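Desk rack

A desk rack is a small open shelf unit that stands on a desk, workbench or counter and holds stationery and other light goods. It differs from a desk organizer in having flat tiers in place of cups and drawers.

Construction

Most desk racks have two to 4 tiers carried between a pair of end pieces. Wood, wire and molded plastic are the usual materials. Shelves may be solid, slatted or made of a ribbed panel dropped between rails. Rails along the front and back keep packs from sliding off. Flat-pack models are held together with dowels or short screws.

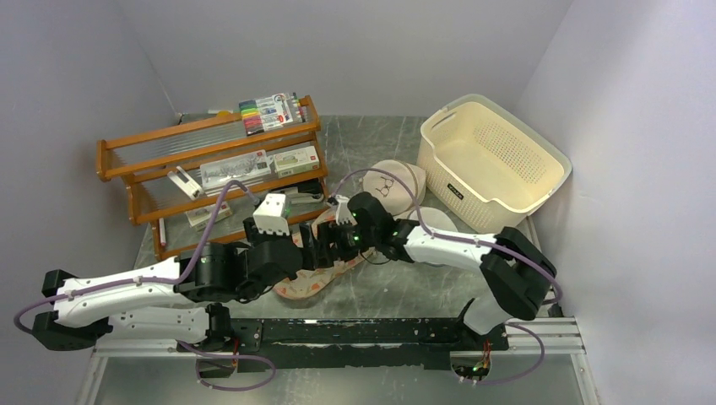 A wooden rack with a ribbed translucent upper shelf panel, holding a pack of colored markers.

Use

Light items in daily use, such as markers and pens, are commonly kept on the top tier. Flat packages and small boxes go on the tiers below, where the limited height matters less. Heavy goods - reams of paper, for instance - belong at the bottom.

Makers

Toivonen sold an early tiered model in birch, 20 centimeters deep. Duteck later offered a version with removable panels, and Tildale supplied similar racks to schools in packs of 9.

See also

Bookend
Letter tray
Spice rack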